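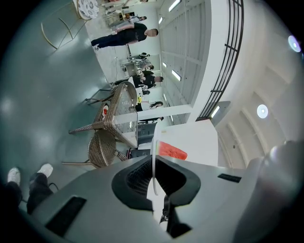 Student Projects / Interior Studies

Shared Seating in a Large Hall: What Gets Used for Snacks
Project report by Natália Urban
Supervisor: Ulla Mäkelä
March 8, 2019

1. Background

Our course asked each student to pick a shared room and report on how its furniture works for one ordinary activity. I chose the open hall at Tisar and the activity was eating fruit. People there eat standing up, at desks, or at whatever table is nearest, and I wanted to know which of the furniture suits that and which does not.

The hall was not furnished all at once. Some of the seating came from the old Kukex showroom and some was bought for office work, so there is no single style. In one spot a square glass-topped table with a brown wicker-style frame has round wicker chairs by it, and two black office chairs with mesh backs stand behind them. A tall bar stool with gold-toned metal legs and a black-and-white cushion is a short walk away. The floor is dark and glossy and shows reflections from the lights.

2. Method

I visited the hall on 11 occasions, starting in January. Each visit lasted through one break. I brought cut fruit on a plate, mostly watermelon, and left it for whoever wanted it. I wrote down where people took their pieces and what they said about the seats if they said anything. I did not ask anyone to sit in a particular place.

Watermelon was Ulla Mäkelä's suggestion. It drips and it has a rind that has to go somewhere, so it is harder on a table than a cookie would be.

3. Results

3.1 The glass table

The glass top was the easiest surface to clean. Juice came off with a damp paper towel and left no stain. The frame was harder. When juice ran over the edge it got into the weave, and I had to use a soft brush and warm water to get it out. After the second visit I kept the plate toward the middle.

The height is low for eating with a fork but fine for finger food. People leaned forward to take a piece and then sat back.

3.2 The wicker chairs

These were the first seats to fill on most visits. People called them comfortable, although two said the basket weave left marks on their legs after a long break. They are light and get moved a lot. By the end of a break they were seldom where they had been at the start.

3.3 The office chairs

People who sat in the office chairs tended to be on their way back to work. The mesh backs are good for a long sit, but the chairs are big next to the low table and they block the way when both are pulled in.

3.4 The bar stool

The stool was used for short stops only. The footrest rings help, but there is no high surface near it, so a person sitting there has to hold the plate. Most people preferred to stand beside it and talk.

4. Costs

I asked for prices from two suppliers for a high table to go with the stool. Baláž quoted 2,000 crowns for a plain round one and Unel quoted 1,000 crowns for a used one with a scratched top. Either would fit. I recommend the used one, as the scratches would be covered by a tray anyway.

5. Recommendations

Keep the glass table and the wicker chairs together and move the office chairs back to the desks. Put a bowl for rinds on the table, and a roll of paper towels within reach. Buy the high table and try it next to the stool for one term before deciding on more stools.

6. Limits of the report

All my visits were during breaks, so I know nothing about how the seats are used in the evening. I also only brought fruit. Hot food would need a different test, and the result for the wicker frame would probably be worse.

My notes from the visits are in the course folder, along with both quotes.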